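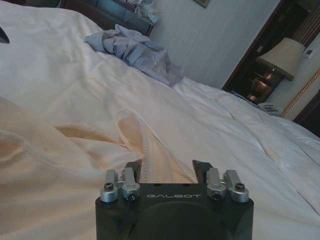 Our department is preparing a site procedure for mobile robots that handle linen in furnished rooms, and I am seeking guidance on the pre-task check. The procedure covers 28 rooms at our Lirkthorpe property. At present the operator confirms that the emergency stop works, that the floor is clear and that no guest is present, and then releases the robot to the bed. The draft does not address items left on or beside the bedding. With the fingers open over a bunched cream sheet or blanket, there may also be a garment lying on the duvet and a table lamp on the nightstand, and the draft gives the operator no instruction for either. Should the check require that all such items be removed before the arm is enabled, or is a keep-out zone sufficient? Please also advise whether the check should be repeated for each bed or once per shift.
Posted by Dewanti Mandagi

Koech
Both measures should be written into the procedure, as they address different hazards. Loose personal items on the bed are to be removed by a person and logged as guest property before the arm is enabled. Fixed or heavy items, including lamps and telephones, may remain in place provided that a keep-out zone is set and the operator has confirmed it at reduced speed. Our own rule sets the zone at 118 mm beyond the widest point of the item. That figure came from our risk assessment and should not be copied without carrying out your own.
The check must be repeated for each bed. A check made once per shift cannot account for what has been left in the next room. We keep the signed sheets with the maintenance record under form 874. I would also recommend a separate line for power cords, which were omitted from our first edition and had to be added in September.

Hikholm
Once per shift is fine if the rooms are all the same. We have done it that way at Furnusitz and have had no complaints. Please consult your supplier's manual.

Koech
With respect to the reply above, identical furniture does not mean identical contents. The manual should be consulted in any case, but it will not list what guests leave behind.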